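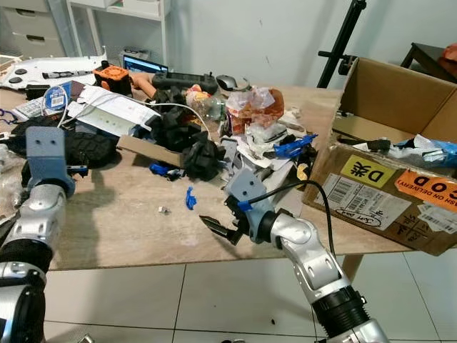 Clearing a messy table is a fair way to find out whether a two-armed robot is ready for housework or a job in a workshop. It needs no special props and anyone can judge the result. What it does need is a proper mess, with hard and soft things mixed together. A clear plastic bottle on its side, a crumpled snack bag, a computer mouse and loose papers with a cable running through them will show you more than a row of clean blocks. The steps below are the ones we use at Ellwood, and they should work with most pairs of arms that have simple two-finger grippers.

What you need
A table both arms can reach across, an open cardboard box, a second box for rubbish, and a person beside the stop button for the whole run.

Step 1. Decide what "clear" means
Write it down before you start. Ours says that rubbish goes in one box, parts go in the other, and anything with a cable stays on the table. Without a written rule you will end up arguing over every envelope.

Step 2. Start with the stiff pieces
Give the robot rigid parts first. They keep their shape when squeezed, and most have an edge the fingers can close on. Set the grip force low and raise it a little at a time.
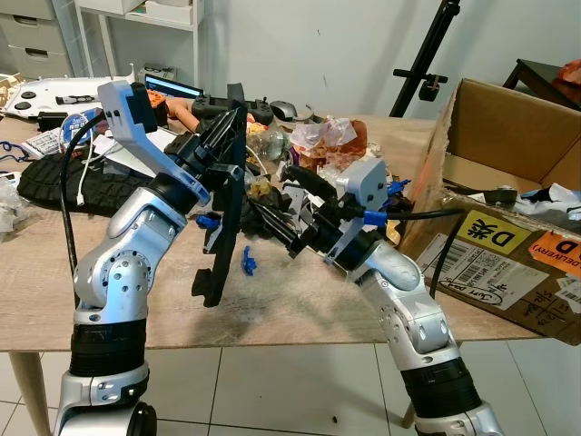
Left arm holding a black plastic part, right gripper reaching into the pile.

Step 3. Use one arm to hold and one to pick
Pulling something out of a heap usually drags its neighbours along. Have one arm steady the heap while the other lifts, straight up and slowly. Flor Urrego, who wrote our checklist, also lowers the arm speed whenever both grippers are working close together.

Step 4. Leave films and cables until last
Thin plastic slips or folds under the fingers, and a cable may be attached to something at the far end. If the robot can't tell, have it stop and wait. We count a stop as a pass — a laptop on the floor is a fail.

Step 5. Log each attempt
Note the item, which arm was used and what happened. Our July log ran to 171 picks. Stiff parts went well, bags went badly, and small scraps lying flat on the wood were slower than either. Nam-gil Koo at Trosimberg keeps his log on paper and types it up later, but a spreadsheet is fine.

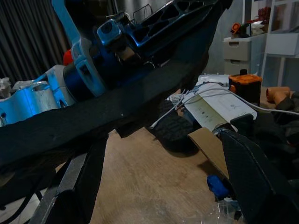 Can a robot like this tidy a workbench on its own yet?
Only part of it. Expect it to deal with most of the solid items if someone is watching, and plan to finish the bags, wires and paper by hand.

Last checked November 15, 2020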